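# Rimus household water readings

Last changed: Sunday, December 27, 2020
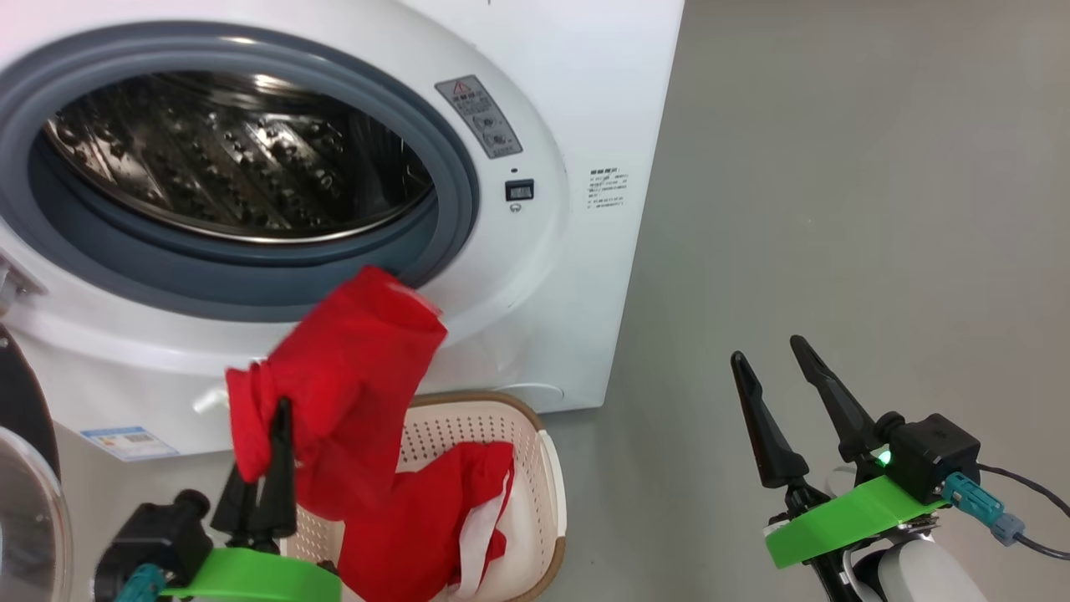 *Front-loading washing machine, drum and door seal.*

Rimus holds 1,743 meter readings from 28 homes on the Mthembu estate. Gerrit Hendricks collected them and Nandi Pretorius typed them up and checked them against the paper sheets.

## Files

- `readings.csv`: one row per reading
- `homes.csv`: one row per home, with number of people and type of garden
- `notes.txt`: remarks copied from the sheets, spelling left alone

## Columns in `readings.csv`

| Column | Meaning |
|---|---|
| `home_id` | matches `homes.csv` |
| `read_on` | day of the reading |
| `litres` | use since the last reading |
| `flag` | `ok`, `late` or `guess` |

A `guess` was filled in by the householder when the meter box could not be opened. Leave these out if you want daily averages.

## Known problems

- Two homes changed meters in July. Their first row on the new meter has an empty `litres` field.
- Any reading under 200 litres for a full week was checked by phone. Most were holidays.
- Homes on the Caltov side share a garden tap, and its use is not counted anywhere.
- Street names have been taken out. Please don't try to put them back.

## Use

Free to use and share with credit to the Rimus readings. Send corrections to Nandi with the `home_id` and the day. The older Tondulus sheets use different home numbers and can't be joined to these files.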